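Crumb rule for the sandwich cell - reset between runs or not?

namorfehr
Starting a thread so we stop arguing about this in the hallway. Our draft rules say the tray gets wiped after every single run. We're at 100 runs per task and I think that's overkill. I'd say wipe every 30 and get on with it. What does everybody else do?

ginette_s
Every run, sorry. If you don't, run 1 and run 30 aren't the same test and you can't compare them. We do it that way on the Plostis arm and it isn't that painful once it's a habit.

namorfehr
It's a wipe AND a re-stack of the bins AND somebody walking inside the fence, so there's a lockout every time. My afternoon is gone by 2.

amerley_a
I'm kind of with Normand here. A real kitchen has crumbs! If the policy only works on a spotless tray I don't want to hear the success rate. But write down when you wiped, please. The Fomora logs from August have no cleaning notes at all and I can't use half of them.

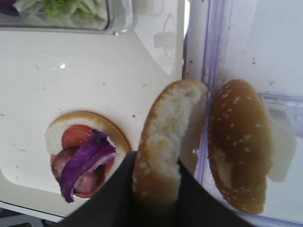
My own rule is about the fingers more than the tray. I check the pads before each run, and I don't care much what the tray looks like as long as it's logged. With a top bun pinched on edge like that and sesame seeds right down by the fingers, I'd worry about bits sticking to the pads way before I'd worry about the specks on the tray.

ginette_s
OK, pads yes, I'll take that. Still don't agree on the tray - glossy white with brown crumbs on it is a different picture for the wrist camera.

josee_mck
Could we do both? Clean set and crumby set, reported separately. I'd sign off on that.

namorfehr
Fine by me if Josée writes the wording. I'm still not wiping 100 times.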